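Notes > Household > Tableware

Search this site Enter keywords Go

Sorting the bowls on the gingham table

4 min read

The table against the wall has been collecting things since March. I put the gingham cloth on it then, the pink-and-white one with the cartoon motifs, and from that point on it stopped being a table and became a shelf. Last month I set a limit: whatever stands on it has to be used at least once in two weeks, or it moves to the cupboard.

The crockery was the first problem. I own three kinds of round vessel: flat plates, wide bowls and deep bowls. They do not stack together well. A wide plate under a bowl is stable. A bowl under a plate is not, and the plate will slide as soon as the table is bumped. My large white plate with the dark red rim is the worst of them. It is wider than anything else I own, so it either goes at the bottom of the stack or gets a place of its own.

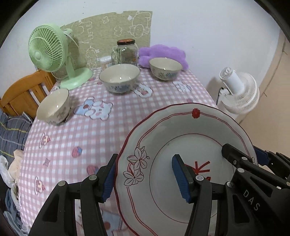
I measured the cupboard before deciding anything. The usable height between shelves is 11 inches, and the door opening is 12 inches wide. The big plate goes in flat with very little to spare. Severyn Marchuk suggested storing plates on edge in a rack, and I tried a Vukar one. The slots were cut for thinner plates and the rim would not seat. I returned it.

The current arrangement is as follows. Large plate on the lower shelf, flat, with a square of felt on top. Widest bowl on the felt. Smaller bowls go inside it in order of diameter, with a folded paper towel between each pair. The paper towel matters because an unglazed foot ring will mark the glaze of the bowl below it. I have one bowl with a gray ring in the bottom from exactly this, and baking soda has not shifted it.

Drying is a separate question. Bowls left upside down on cloth hold moisture under the rim, and the cloth stays damp for hours. Right side up, they drain badly at the foot. I now dry them by hand, leave them right side up on the table for 10 minutes, and then put them away.
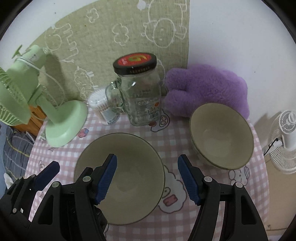 A small desk fan shortens this, if you have one. Tilt matters more than speed. Aimed flat across the table, the air passes over the tops and does little for the insides. On high, mine also lifts the corner of the cloth.

Non-kitchen items are allowed on the table if they have a lid. Cotton swabs qualify. So does the glass jar with the screw top. Matilde Garcia thinks swabs have no business near bowls, and her objection is noted, but the bathroom shelf is full and the container closes properly.

The cloth itself needs some attention. It is a Loureiro, bought at the Kovow store in Kevville, and the print has held up better than I expected. I wash it cold and hang it by the short side. Hung by the long side it stretched a little, and the checks no longer ran parallel to the table edge. It took two more washes to pull it back -- and I am still not certain it is square.

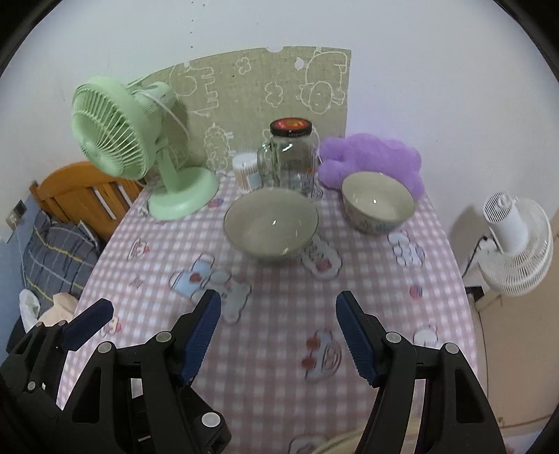
Remaining work: a second piece of felt, cut to the inner circle of the plate so it stops creeping out past the rim, and some kind of liner for the lower shelf. Cork is the obvious candidate, but it costs height, and I want to keep enough clearance to lift the top bowl out without tilting it. I will test a thin sheet first and add the measurements to this page.

Updated 23rd November: the felt is cut. The liner is still on order.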